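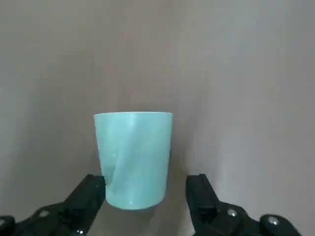 Visit to the Stanumholm pottery open day, 20/07/2025

I went up to Stanumholm for the summer open day at the Corau pottery. I had meant to go to the spring one in April but the road over the top was closed for resurfacing, and by the time I had found the diversion on the map it was hardly worth setting off. This time there was no trouble. The signs start at the garage and you turn left at the chapel. Parking is in the field behind the kilns and costs nothing, though it slopes more than you would like and I saw one estate car being pushed.

The works has been going for 30 years on the present site. Before that it was a creamery, and the tiled room where they did the butter is now the glazing room. Entry was free but the tour of the working side had to be booked at the desk, 16 people at a time. I got on the second one. Our guide was Peninah Mwakalinga, who runs the throwing room, and she took us round in the order the clay goes.

The clay store comes first. It is cold in there even in July. They buy in a white stoneware body and a small amount of red earthenware, and the scraps are soaked down in old bath tubs, then dried on plaster slabs and put through the pug mill again. Peninah said new starters spend most of their first month on this job. Somebody asked if they dug any of their own clay. They tried it once from the bank of the beck and it was full of lime, which blows little craters in the surface after firing. She had a bowl on the shelf to show what that looks like.

The throwing room has four wheels, two of them in use while we were there. A lad was making cereal bowls, weighing each ball of clay on kitchen scales before he started. We stood for quite a while watching. The drying racks are along the back wall and they turn the pots over halfway through so the rims don't dry out ahead of the bases. In hot weather everything gets covered with sheeting overnight.

Next was slip casting, which I knew very little about. Liquid clay is poured into a plaster mould, the plaster draws the water out, and after 20 minutes or so the rest is tipped back out and you have a thin shell left behind. Cups without handles are mostly done this way, as are the jugs with ribbed or twisted sides that would be awkward to do on the wheel. The moulds wear out. The pattern goes soft first, and then they start to stick, and then they are sold off at the gate for people to use as doorstops.

Boonsong Kaewsai looks after the glazes and gave us a talk in the old butter room. He keeps every recipe in a set of card drawers and each test tile has its number written on the back in iron oxide. The one he was mixing was 2983, a blue-green that he has been adjusting since last winter. Copper gives the green, he said, and tin makes it cloudy, but the thickness matters as much as what is in the bucket. Where glaze runs off a raised edge it fires pale and where it gathers in a dip it goes darker. He had two tiles from the same bucket that I would have taken for different colours. He was patient with questions – there were a lot of them, mainly from a woman who fires at home and was having trouble with pinholes. His advice was to slow down the biscuit firing and wipe the pots with a damp sponge before dipping.

The kilns are electric now, apart from one gas kiln in the yard that is lit for special orders. It was cooling and could not be opened, so we looked at the outside of it.

Back in the main yard there were stalls. Bakhtiari had a table of brushes and turning tools, quite dear but well made, and Plolis were selling small bags of dry glaze for beginners. I bought one loop tool. The seconds shed was the busiest part of the day and there was a queue for it by half past eleven. Most of the seconds have nothing wrong with them that you would notice in use, perhaps a speck or a thin patch near the foot. I came away with two soup bowls and a butter dish with a lid that rocks slightly.

Tea and cake were in the packing room. The lemon cake had gone by one, the fruit loaf was fine. There is one toilet, up a step, and the yard is cobbled, so anyone with a wheelchair or pushchair should ring first and ask for the side gate to be unlocked.

Bring cash for the seconds shed – the card machine only works at the front desk.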